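# Bumlow pitch notes

Hello, and thank you for finding your way to this folder. It holds the written record of the Bumlow pitch rounds, where small companies with a medical device or a health product stand up in front of a panel and explain what they have made. I started keeping the notes for my own use, other people began asking for copies, and after a while it seemed kinder to everybody to put the lot in one place with a proper README.

Maintained by Lautaro Valdebenito. Last tidied Jan 1, 2025.

## What you will find

There are 438 rows in `pitches.csv`, one for each pitch given. A company that came back for a second round has two rows, so please don't read the total as a number of companies (I did this myself in an early talk and was very gently corrected over coffee). The comments from the panel are in `comments/`, as plain text files named after the pitch they belong to.

| Column | Meaning |
|---|---|
| `pitch_id` | Our own number, never reused |
| `company` | Name as given on the day |
| `round` | From 1 to 11 |
| `area` | Hearing, wound care, breathing, home monitoring and so on |
| `stage` | Idea, bench model, early trial or on sale |
| `score` | Panel total out of 60 |
| `returned` | `y` if the company had pitched before |

Company names can be a nuisance. Dusano pitched its hearing test under that name in one round and as "Dusano Care" in the next, and I have left both as they were, with a line in `names.txt` tying them together. Boström is spelt with its two dots everywhere, so do open the file as UTF-8 or you'll get something quite ugly in the middle of the word.

## How the scores were made

Each pitch ran for about 12 minutes, questions included, and the panel marked it straight afterwards on need, evidence and the plan for getting it to patients. The three marks were added up and the total is what you see in `score`. Separate marks from each panel member are not here. We promised the panel we would keep those private, and I'd like to go on being invited back!

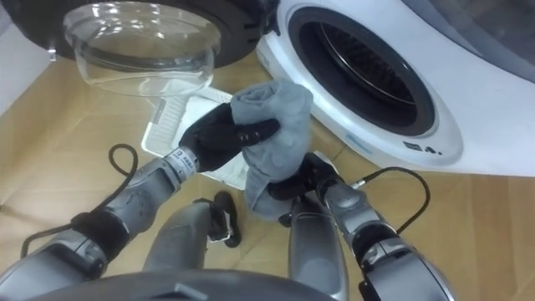 Do be careful about comparing one round with another. The July round was given over to children's devices, with a panel drawn mostly from hospital wards, and they were noticeably tougher on evidence than the panels before them. Drutamico's feeding pump came out of that round with a lower total than it had the first time, even though the company had done a good deal more work on it by then.

## Known gaps

- Round 3 has no comments at all. The notebook went missing on a train.
- `stage` is what the company told us, and I haven't checked it.
- A few `area` entries are blank where a product fitted nowhere sensible.
- Money raised after a pitch isn't recorded, though people ask for it often.

## Using the notes

You are welcome to use the table for teaching, for your own reading or for a report, so long as you mention Bumlow somewhere. Please ask me before quoting from the comments, as several of them were written quickly and late in the afternoon.

If you spot a mistake, open an issue with the `pitch_id` in the title and I'll look at it when I next sit down with the files, usually at a weekend.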